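Unit 6 handout: Slotting and shelf storage in small stockrooms

Read this before Wednesday's lab. You will need the Gasgate floor plan from Unit 5 and a calculator.

Slotting means deciding which item goes in which storage location. In a large warehouse, software does most of it. In a small stockroom it is usually done once, when the shelves go up, and then left alone for years. The result is that fast-moving items end up wherever there was space on the day they first arrived.

Terms

Slot: one storage location with its own label. A bay, a bin and a basket compartment can all be slots.
SKU: one distinct item as stocked. The same glove in two sizes is two SKUs.
Pick: one visit to one slot to remove one or more units.
Pick face: the side of the slot the worker reaches into.
Reserve: stock kept away from the pick face and used to refill it.
Honeycombing: space lost when a slot is only partly full and nothing else can be put in it.

Ranking items

Rank by number of picks, not by units sold. An item that leaves in cartons of 50 once a month causes one trip. An item that leaves one at a time, 15 times a month, causes 15 trips and should be closer to the packing bench even though fewer units move.

The Flultholm stockroom has 106 SKUs. When the picks for December were sorted, the top 15 SKUs made up 77 percent of all picks. These are the A items. The split will differ from one stockroom to the next, so work it out from the pick records each time.

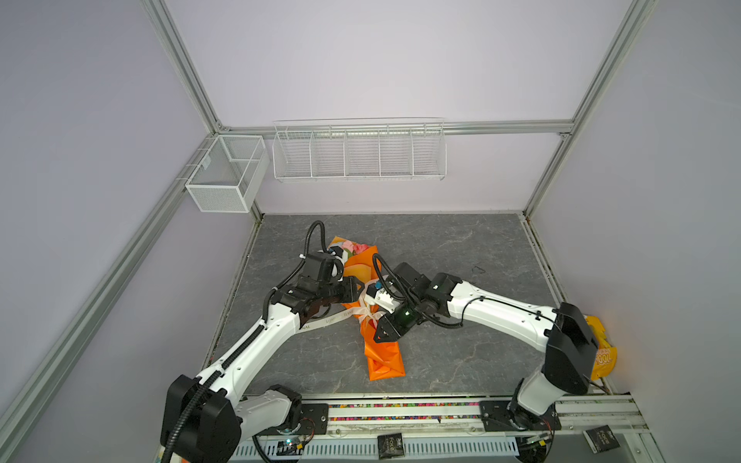 A items go between knee and shoulder height, nearest the bench. B items go on the same racks but farther along, or one level up or down. C items take the top and bottom levels and the back wall. Heavy items are an exception. They stay at waist height whatever their rank, and the class rule is that nothing heavy goes above the shoulder.

Choosing the slot size

A slot should hold the normal refill quantity plus whatever is left when the refill is triggered. If it holds less, part of every delivery goes to reserve and has to be handled twice. If it holds much more, you get honeycombing. Small parts are the usual problem, as one standard shelf is far too deep for them. Dividers, bins and wire baskets break up the space. Wire also lets you check the level from a distance, but very small parts can fall through, so use solid bins for those.

Labels go on the shelf edge and not on the goods. Number from the aisle end, left to right, bottom to top. Leave gaps in the numbering if the shelving may be divided again later. The Okafor site did not do this and had to relabel two full racks.

When to reslot

Check the ranking every quarter. Do not move everything. Moving an item costs labor and causes mispicks for a week or so while people get used to it. The Corkura case in the reader moved only the items that had changed class, and got most of the saving from roughly 15 moves.

For the lab

Sort the Gasgate pick list, mark the A, B and C items, and assign each to a slot on the plan. Write down any item you placed against its rank and why. Bring the plan on paper.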